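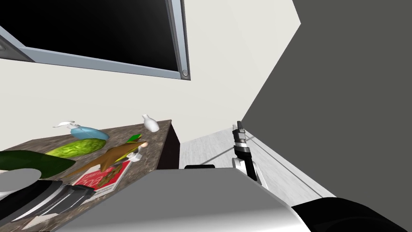

Slide 1. Simulated kitchen, robot's own viewpoint, both grippers in view.

Speaker notes: "Where does the time go? Planning for two arms over a crowded counter"
Fernbridge robotics software meetup, November

Opening (leave the picture up, don't rush)

Good evening, and thank you all for coming out in the dark. I know a few of you drove over from the Henstead side, so I'll try to make it worth the gas. Let everybody look at the slide for a moment before I start talking over it.

I want to spend our time together on one small piece of software, the part that sits between "I know where things are" and "the arm is moving." We call ours Flidex. It's a motion planner with a scene model bolted onto the front of it, and most of what I've learned in the last while has been about the bolts.

Start with the counter. There's a toy airplane with wide swept wings, and under it a red book or magazine with one corner showing. Ask the room: if the job is "pick up the red thing," what do you do first? Wait for answers. Somebody will say move the airplane, and somebody will say pull the book out by the corner, and I'd love to get both, as they are two quite different planning problems and I come back to them later.

Slide 2. The loop

Walk through this one slowly, it's the only diagram in the talk.

Perception gives us object poses and a label for each one, with a confidence. The scene model turns those into shapes the planner can collide against. The planner proposes a path for one arm or for both. The controller follows the path and reports back how far off it was. Then we go around again.

In simulation we can cheat at the first box, because the simulator knows where everything is. I'd encourage you all to cheat there for a while. We run every new planner build with perfect poses first, then with noise added, and only then with the real detector in the loop. When something breaks we know which box to go and yell at. (Small pause, they usually laugh.)

Slide 3. Shapes, and how wrong they're allowed to be

My favorite slide, so watch the clock.

Go back to the airplane in your mind. The simplest thing you can do is wrap it in a box. A box around those wings claims a great deal of air that belongs to no airplane at all, and it swallows the space right beside the nose, where there's a little rounded black-and-white figurine. With boxes, our planner reported that the two objects were already in collision before anything had moved, and it refused to start. Quite right too, from where it was sitting.

So we went to convex pieces, several per object. Much better. The planning time went up, of course, and on our first try it went up by a factor of 3. We got most of that back by using the fine shapes only for objects near the target and leaving plain boxes on everything farther off. The spray bottle lying toward the back can be a box. The airplane can't, not if you're reaching for what's underneath it.

If anyone asks about full meshes: yes, we tried them, and I'm happy to talk about it over coffee, but the short version is that we didn't keep them.

Slide 4. The robot is in its own way

Point at the bottom of the first picture again (hit B to jump back, then B again to return).

Look how much of the view is robot. That large smooth gray surface is its own body, and there's a gripper coming in on the left, low down, partly covering the near edge of the counter. From this viewpoint the head camera simply has no information about what's behind that gripper.

We made a beginner's mistake here and I'll own up to it. The scene model removed the robot's own pixels, which is the normal thing to do, and then marked whatever was left as free space. So the area behind the gripper became "free" just by being hidden. The planner found lovely short paths right through there!

The fix was to keep three states for each cell: seen and free, seen and occupied, and not seen. Unseen cells now carry a cost. The arm may go through them if it has to, but it will take a longer way around when there is one, and it slows down when there isn't. We also give each cell an age. A cell we looked at a moment ago and that is now covered by our own arm keeps its old value for a little while, and then fades back to unseen.

Slide 5. Two arms, one clock

The other gripper, over on the right, is standing straight up with its fingertips toward the ceiling. People ask me why the planner doesn't just ignore an arm that isn't doing the reaching. It did, once. The trouble comes when the second task starts before the first has finished.

Flidex now plans both arms on one shared timeline, and an arm with nothing to do is still in the plan, with a path that says "stay here." It sounds wasteful and it costs very little. What it buys you is that either arm can be asked to step aside, in the same request, with no special case in the code.

Slide 6. Numbers

Keep this short, they can read.

Test set: 300 generated counters, random objects, some stacked. Planning budget 40 milliseconds per cycle. With boxes everywhere, 58 of the layouts were refused as "start state in collision." With mixed shapes, that category went down to 3, and all of those turned out to be real overlaps from our scene generator, so I've fixed the generator and stopped blaming the planner.

Say clearly that these are simulation numbers.

Slide 7. Back to the book

Remind them of the question from the start. "Move the airplane first" is a two-step plan with a regrasp and a place to put the airplane down. "Pull the corner" is a single step, but it needs a model of what the airplane does while the book slides out from under it, and we don't have a model I trust. Flidex picks the two-step plan every time. The Cárdenas branch adds a sliding primitive, and I would dearly like somebody here to help test it.

Questions

Likely ones: why not learn the whole thing end to end; what happens with clear plastic; does it run without a GPU (yes, slower). If it goes quiet, ask who else plans through unseen space and what they charge for it.

Leave slide 1 up while people find their coats.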